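The Drawer Problem

By Hakim Yeoh

I have now watched a robot fail to put something in a drawer for most of a Tuesday, and I would happily go back and watch it again.

Let me back up. I write about software for a living, mostly the kind that runs on phones, and robots had always seemed like somebody else's beat. Then a friend sent me a clip from Imov, a little company working upstairs from a bike shop in Prendstead, and I wrote to them the same night. I figured there would be a workshop full of sparks and loose bolts. What I got was two rooms, a good espresso machine and a lot of people looking at monitors.

Nabila Wattimena runs the control team, and she met me at the top of the stairs with her coat still on. "You want to see the arm fall over or you want to see it work?" she said. I asked for both (who wouldn't?) and she seemed pleased.

Most of what Imov makes lives inside a simulator they call Kusuma. It's a physics engine with a renderer on top, plus a whole pile of homemade tools for setting up little worlds and breaking them in useful ways. The world I got to know best has a small yellow arm, a wooden cabinet with a drawer, and a red cube. The job is the sort of thing you'd hand to a toddler: get the cube, put it in the drawer. That's it!

And yet. The first run I saw, the gripper came down beautifully and closed on thin air, a finger's width from the cube. On the second it got the cube and then let go halfway across. On the third it pushed the cube along the mat like a kid pushing peas around a plate, and I laughed out loud, and a guy at the next desk put his headphones back on.

Nabila doesn't laugh at these anymore. She scrubs back through the log and tells you which part of the software messed up. Perception says where the cube is. The planner, which they've named Darnuvwood after a street one of them grew up on, works out a path for the arm. Then the controller turns that path into commands for the motors, over and over, many times a second. When the cube gets dropped, all three teams have a theory, and it's usually a theory about one of the other teams.

The miss on the first run was perception. The guess for the cube's position was off by a hair, and everything after that was done perfectly, in the wrong spot. The drop was harder. We spent an hour on the drop. Nabila had two plots side by side, the joint angle the planner asked for and the one the arm got to, and she kept zooming in on a little wiggle in the wrist that I would have sworn was nothing. The planner had asked for a turn that was too sharp, the controller did its best to keep up, and the cube slid.

So they changed one number, a limit on how fast the wrist is allowed to speed up, and then came the part I liked most. They didn't try it once and cheer. They started a batch of 3,000 runs with everything nudged a little each time, the cube, the light, how slippery things are, and we all went to lunch. Noodles, very good, eaten standing up.

When we got back there were 544 failures waiting in a list. I thought that sounded awful. Nabila was thrilled! The batch before had been much worse, and now she could sort the leftovers by where they went wrong, and a big clump of them had the gripper bumping the drawer on the way in. She opened 11 of those in a row and watched every one all the way through, chin on her fist. By number six I was calling them early. Drawer. Drawer. Ooh, no, that one's fine. Drawer.

I asked whether she ever gets sick of the cabinet. She said she dreams about the knobs.

There's a longer argument going on at Imov about how much of this carries over to a real arm on a real bench, and I heard both sides of it, loudly, over the afternoon coffee. One camp wants the simulator messier, with more clutter and more odd lighting. The other wants better motor models first and says the clutter can wait. Nabila is in the second camp, but she'd lost the last vote, so the messy worlds were next on her list. She had 12 of them to set up before she could go home, and she was already typing when I went looking for my jacket. 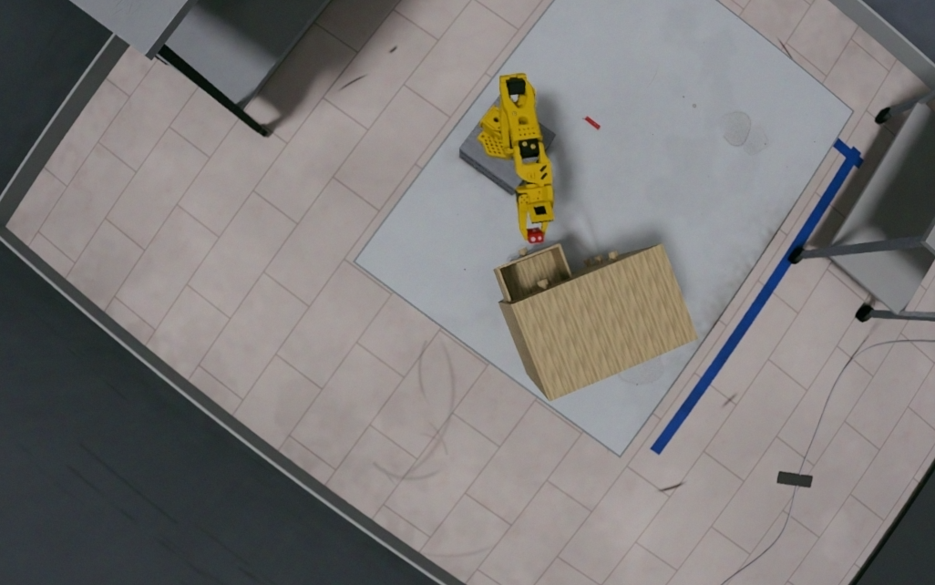

The yellow arm over the cabinet, with the drawer open and the red cube between the tips of the gripper. Simulator render.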